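# Terbridge group compares two grippers and two controllers on cabinet-door task

April 14, 2026

A robotics group at Terbridge has published results from a simulated comparison of two grippers and two arm controllers, using the opening of a hinged cabinet door as the test task. The report covers 412 trials and was written by Lourenço Matos and Jayanthi Kandasamy.

The grippers are a parallel-jaw hand with short fingers, modeled on the group's existing hardware, and the Norkov, an underactuated three-finger design that the group is considering for purchase. Each was run with a plain position controller and with Shenoy, an impedance controller developed in-house. The arm model, mounting position and cabinet were the same in all trials.

A trial starts with the arm in a fixed home pose and the door shut. The controller is given the handle position with a small random offset and must grasp the handle, then swing the door to 60 degrees. A trial is scored as failed if the fingers leave the handle before that angle, if the contact force goes over 30 newtons for longer than half a second, or if the time limit runs out. Door friction and hinge stiffness are varied between trials from a fixed list of seeds, so that every pairing of gripper and controller faces the same conditions.

According to the report, the choice of controller had a larger effect than the choice of gripper. Under position control, both hands lost the handle most often in the first part of the swing, when the path of the handle starts to curve away from the straight pull used to unlatch the door. Small errors in the estimated hinge axis were enough to build up side load on the fingers. With Shenoy, the wrist was allowed to give in the direction of that load, and most of these failures went away.
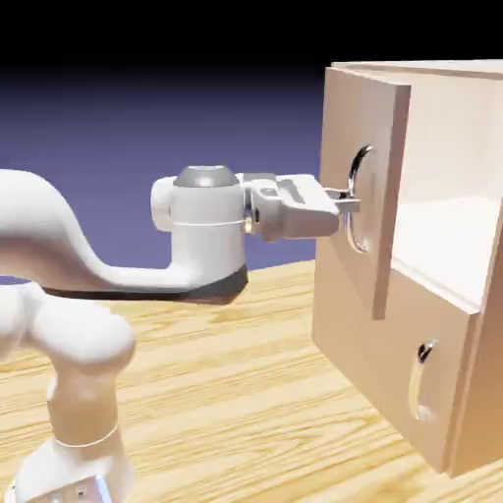 The handle shape also matters for the parallel jaws. A curved handle leaves a gap behind the bar for the fingers to enter, but the contact patch is small, and the hand can pivot on the bar as the door turns. Matos and Kandasamy treat this pivoting as useful up to a point. It lets the wrist lag behind the door angle and keeps the arm away from its joint limits. Past that point the fingertips start to slide along the curve, and the grasp is lost within a few control steps.

The Norkov hand slid less. It needed more clearance behind the handle, however, and failed more often on the approach when the position offset was toward the door panel. The authors note that its finger model was supplied as a simplified mesh, and that the simulated contact may be harsher than it would be on the real product.

"The ranking of the controllers is stable across seeds," Kandasamy said. "The ranking of the grippers is less so. If you change the friction value at the fingertip, the two hands can swap places, and we say that in the report."

The contact solver was run with a 200 hertz control loop. A shorter set of trials at a lower rate gave the same order for the controllers but a higher number of force-limit failures under position control. The report does not cover drawers, doors with a spring catch, or handles mounted sideways, and no camera input was used. Handle positions came directly from the simulator state plus the random offset.

Matos said that the lack of camera input was a deliberate limit on the first round. "We wanted to keep perception errors out of the gripper comparison – otherwise we would be comparing four things at once," he said. A second round will replace the offset with pose estimates from a wrist camera and from a fixed camera beside the arm.

Hardware trials are planned for December on the arm installed at the group's Turketum laboratory. They will begin with the parallel jaws and the Shenoy controller, at reduced speed and with the same door angle target. Trials with the Norkov hand depend on delivery of an adapter plate for the wrist flange. The seed list, controller gains and trial logs are included with the report; the Norkov mesh is left out under the terms of the supplier's license.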